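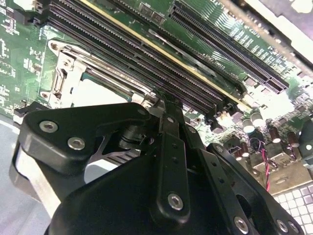 Cinzia Negri reckons a phone should be judged by what it does in its third year, when the salesman has long since stopped returning your calls. She has owned a Hosano since the model came out, and her verdict is that it rings, it texts, and it has twice survived the dishwasher. She would like to know what the rest of us are paying for.

It's a fair question, and I have spent a fortnight with a Hosano in one pocket and the new Plornel in the other trying to answer it. I walked with a slight list and my wife asked if I was seeing someone.

The Plornel is the one with the queue outside the shop. It has a touch screen the size of a playing card, it knows which way up you are holding it, and it will show you a map of wherever you happen to be standing, provided you were not in a hurry to leave. There are 2597 little programs you can add to it. I tried 51 of them. Nine were torches.

The Hosano has buttons. You press the one marked 5 and you get a 5, or a J if you are patient. Its only game involves a frog. The camera takes pictures of fog, whatever you point it at.
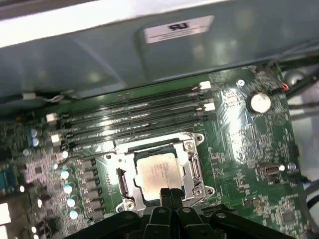
Battery life is where the argument gets bad-tempered. The Plornel was flat by teatime on all but two days, and on one of those I had left it at home. The Hosano went from one end of the week to the other on a single charge and still had enough left to tell me I'd missed a call from Farkley, the shop that lent me both phones and wanted them back.

Quyên Đặng behind the counter at Farkley sells far more of the Plornel and carries neither. Her own phone is held together with a hair band. "People come in to ask about the battery," she told me, "then they see the screen and forget what they came in for." Most of them come back in June for a car charger, she says, when the holidays start and they need the map.

Then there's the price. The Plornel costs £215 with a contract that will outlast some marriages, and the Hosano is a good deal less with no contract at all. I had meant to be stern about this. But on the last evening I was lost in the rain, looking for a noodle bar called Hồ which had moved without telling anyone, and the Plornel found it in under a minute. The Hosano would have let me ring them, if I'd had the number.

I ate well, and the map stayed up on the table until the screen went black halfway through the spring rolls. I rang home for a lift on the other one.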